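Search this wiki: chore robots kitchen

Household humanoid robots (chores)

Last updated: 2025-12-23
Shares 628 – Comments 11

A household humanoid is a two-legged, two-armed machine meant for ordinary homes – dishes, laundry, wiping down. Not the same as a robot vacuum, which does one job on one floor. As of this revision no model is generally accepted as able to run a kitchen unattended. Kitchen work is the usual test: sink, rack, cooktop, cabinet doors all within arm's reach.

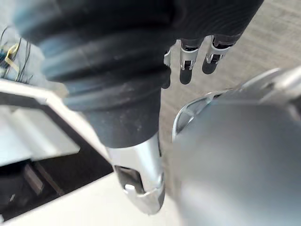
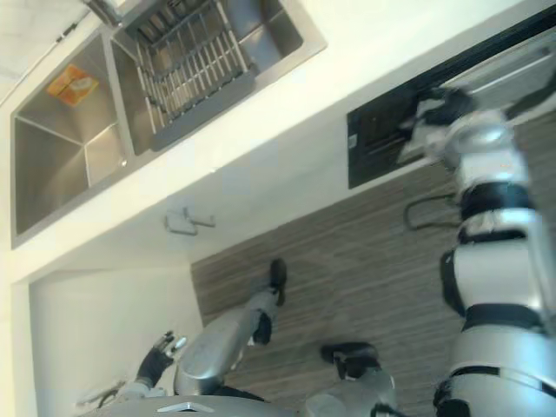

Darcy Fraser argues the whole question is put the wrong way round, and that a machine which needs someone standing by with a stop button hasn't done the chore at all, it has only moved the work to another person. Hafiz Gunawan disagrees – slow help is still help, he wrote in October, if the person standing by can fold shirts meanwhile.

Status by task

Dishes. Plates and mugs from sink to rack, mostly fine when spaced apart. Stacked or greasy, poor. Cutlery worse. Thin glass usually left out of trials altogether.

Wiping. Flat counters OK. Corners and the gap behind a faucet get missed. Pressure control is the weak point, too light or too hard.

Cooking. Stirring and pressing controls, yes, under supervision. Glossy black cooktops are awkward for depth sensing, reflections mostly. Knife work rarely attempted.

Laundry. Towels, slow. Fitted sheets no.

Trials

The Drurnora trial ran 8 weeks in 2 apartments, with the same short list of chores every day. Wiping came out best, putting away dishes worst. Most stoppages were dropped items or lost footing near cabinet bases. Erkgate ran a shop-floor version (bin sorting, shelf restock) and reported steadier results, wich is expected – fixed layout, no pets, no kids.

Hands

Multi-finger hands grip more kinds of objects than two-jaw grippers but have more joints to wear out. Water and crumbs are a problem for both. Sleeves and covers help, add bulk tho.

See also: Dishwasher loading; Salian grip test; Shelf restocking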